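Notes on Keeping a Small Kitchen Pantry in Order

September 22, 2025

The pantry in the Grarkville house is a converted coat closet. It has three shelves, one of which is too high to reach without a step stool, and a door that opens the wrong way for a right-handed person carrying a bag. For several years it was managed without any plan. In July of this year the contents were removed, sorted and put back under a written set of rules, and the present entry records those rules and how they have held up.

The first rule concerns quantity. No dry item is purchased until the open package of the same item is more than half used. Before this rule was adopted, the household owned four bags of lentils, all of them open and each closed with a different kind of clip. Lentils keep well, and no harm was done, but the bags occupied a full shelf that was needed for flour and canned tomatoes.

The second rule concerns dates. A strip of masking tape is placed on each package when it is opened, and the month is written on it in marker. Printed dates on packages refer for the most part to the unopened product and are of limited help once the seal is broken. Crackers are given 30 days. Ground spices are reviewed once a year. Whole spices are left alone until they no longer smell of anything, which in the case of the cloves has not yet happened.

The third rule is that snacks, tea and items used every morning are not kept in the pantry at all. They belong on or near the counter, where they will be found by the people who want them. This was resisted at first on grounds of appearance. A clear counter is pleasant to look at — but a counter that is cleared each evening and refilled each morning is simply a second chore. 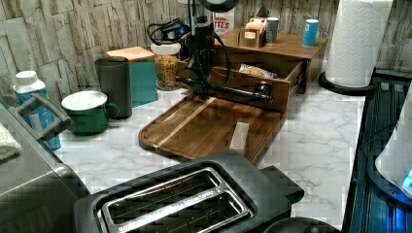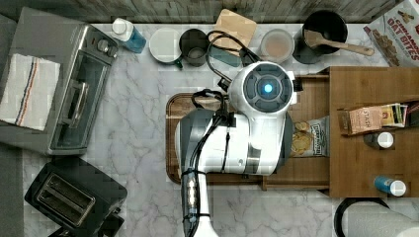 How often should a pantry be emptied completely?

Twice a year is sufficient for most households. A full emptying takes an afternoon, and the shelves should be wiped and left to dry before anything is returned to them. Between these occasions, one shelf may be checked each month, beginning with the one that holds flour and grains.

Containers deserve a separate remark. The household bought a set of 16 matching jars from Obeidat, a kitchen shop on the main street in Clundumis, with the intention of transferring everything into them. The jars are well made and the lids are tight. Ten are in regular use. The remaining six were found to be too small for a standard bag of rice or sugar, so that a jar and a half-empty bag had to be stored for every item, and the space required was greater than before. These six now hold buttons, picture hooks and birthday candles in another room. Measurement of the bags before the purchase would have prevented this.

An inventory was also attempted by means of a telephone application called Fliva. It was used faithfully for 90 days. The list was accurate for the first two weeks and increasingly unreliable afterward, chiefly on account of items eaten late in the evening and not reported. A sheet of paper taped inside the pantry door has replaced it. The pencil hangs from a string. Items are added when they run low, and the sheet is taken to the store.

The matter of the high shelf has not been settled. It currently holds the large stockpot, the canning rack and a box of paper plates left from a family reunion. The step stool is kept in the garage, and as a result the shelf is visited perhaps three times a year. A proposal to lower it by a few inches is under consideration, although the wall behind it is plaster and the last bracket put into that wall did not stay there.

Readers who have fitted shelves to old plaster are invited to describe their methods in the comments. Recommendations regarding the cloves will also be received.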